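Wimton Opens Robot Teaching Bench to Outside Groups

Tue 23 June

The Wimton Center for Applied Automation has opened a shared bench at which visitors may teach a pair of robot arms by hand or by remote control. The bench had been reserved for the center's own staff. Under the new arrangement, outside groups may book it in half-day sessions, with a staff operator present throughout.

The first set of tasks concerns sorting and storing small household and seasonal items. Groups work from a common task sheet, so that recordings made by different people can be compared and used together.

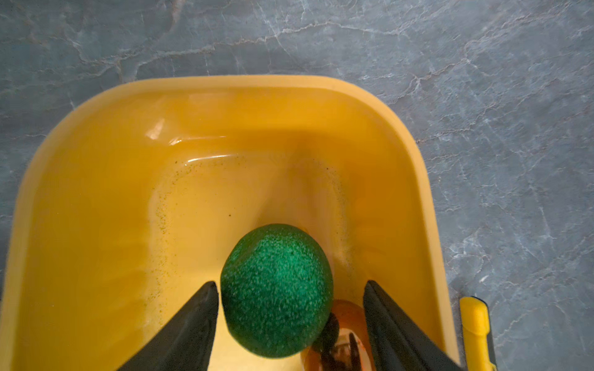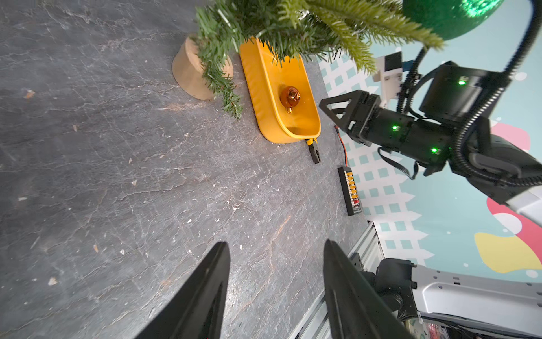 The center stated that it chose ordinary goods over machine parts for the opening months. Many small firms that ask about automation handle mixed items of different shapes and finishes, and the center wished the bench to reflect that work. Round and glossy items are of particular interest to its staff, as a small error in the position of the fingers can cause such an item to roll away or turn in the grip.

Two methods of teaching are offered. In the first, the operator holds the arm directly and guides it through the motion while the controller records the position of each joint. In the second, the operator moves a separate hand control and the arm follows. The recording then includes the path of the arm, the opening and closing of the gripper, and the views from the cameras.

Each method has its uses. Guiding by hand is easier for a newcomer to learn and is suited to short motions with one arm. The operator's own hands may appear in the camera views, however, and this can make the recording less useful for training. Remote control takes longer to learn, but it keeps the operator clear of the work area and allows both arms to be directed at once. The center will teach both methods and will ask groups to state on the session form which one was used.

The remote control system was supplied by Lirex, which also provided the training course for bench staff. Recordings are stored and labeled with software from Geter. Both firms entered into a support agreement with the center for a period of 2 years. The terms of the agreement were not released. The center said that neither firm will have a say in which groups are given time at the bench, and that neither will receive recordings unless the group that made them agrees in writing.

A session begins with a safety briefing and a check of the stop buttons. The operator then practices without recording until the staff member is satisfied that the arm is being moved at a safe and steady pace. Practice time is included in the booking. Recording proper is carried out in sets of 20 attempts at a single task, with a rest period between sets. The rest period is required and may not be given up in order to complete more work.

Items are moved between attempts. The task sheet calls for changes in both position and angle, and asks that containers be shifted as well as the goods that go into them. According to the center, recordings in which every item starts from the same place have proved to be of limited value. A robot trained on them may repeat the motion well and still fail when a tray has been turned or an item lies close to a wall.

Failed attempts are kept. An operator who drops an item is asked to continue, pick it up if it can be reached safely, and finish the task. The attempt is then marked as a recovery. If the item cannot be reached, the attempt is ended and marked as incomplete. Operators are asked not to delete any recording themselves. A member of staff reviews each set before it is added to the shared collection.

The center issued the following guidance for groups that intend to apply:

Applicants should describe the task in plain words, including the point at which it is considered complete.
Items to be handled must be small enough to be lifted by one arm and must have no exposed blades during a session.
Liquids, powders and live electrical parts are not accepted at this bench.
Groups may bring their own items, subject to inspection on arrival.
No previous experience with robots is required.

Staff will help applicants to divide longer tasks into shorter stages. Packing an order, for instance, may be recorded as separate stages for selecting an item, placing it in a tray and moving the tray to a set position. The center has found that shorter stages are easier to review and can be recorded again without repeating the whole task – a matter of some importance when bench time is limited.

The first outside group to be given a place is Warrier, a packing and storage firm. It will study the handling of fragile seasonal stock, which at present is sorted entirely by hand. The firm must take on extra workers for a short period each year and has had difficulty in training them quickly enough. It has made no decision to install robots at its own premises, and its place at the bench does not commit it to do so.

Warrier's warehouse workers, and not engineers, will operate the arms in that study. The center asked for this arrangement. People who handle such goods every day often turn or support an item in ways that are not set out in any written procedure, and the center wishes those habits to be included in the recordings. The workers will be paid at their usual rate for time spent at the bench, and attendance is a matter of choice.

Recordings will not be used to measure the speed or performance of any worker. Operators are identified in the collection by number only. Views of the room beyond the work area are to be cropped before the recordings are shared, and sound is not recorded. A person who has served as an operator may ask for his or her sessions to be withdrawn at any time before the collection is released. After release, the center will remove them from later versions.

The bench can accept 8 groups in its first round. Each will receive a written report stating the number of attempts made, the share marked as complete and the most common causes of failure. The report will also include the results of a trial in which the robot attempts the task without an operator. That trial will be run by center staff after the recordings have been processed, and the group may attend.

The center cautioned that the trials should be read with care. Success at the bench does not show that the same task could be carried out on a busy floor, under different lighting or with items that were not part of the recordings. A group that wishes to take a task further will be referred to the center's advisory office, which handles questions of cost, floor space and safety approval.

Time at the bench is free of charge to schools and public bodies. Firms will pay a fee of $70 for each session, to be put toward the upkeep of the grippers and the replacement of worn parts. Fees are returned in full if a session is canceled by the center – for example, when an arm is out of service. A group that cancels on the day of its session will not receive a refund, but may move the booking once.

Applications for the first round are open now and may be made by letter or through the center's website. A single form covers both methods of teaching. Groups that are not offered a place will be kept on the list for the following round unless they ask to be removed. Places will be confirmed in writing, together with a copy of the task sheet and directions to the loading entrance for those bringing their own items.

A public viewing of the bench will be held in September, when staff will show both methods and visitors will be able to try the hand control under supervision. Visitors under the age of 16 must be accompanied by an adult. Long hair must be tied back, and loose sleeves are not permitted inside the marked area.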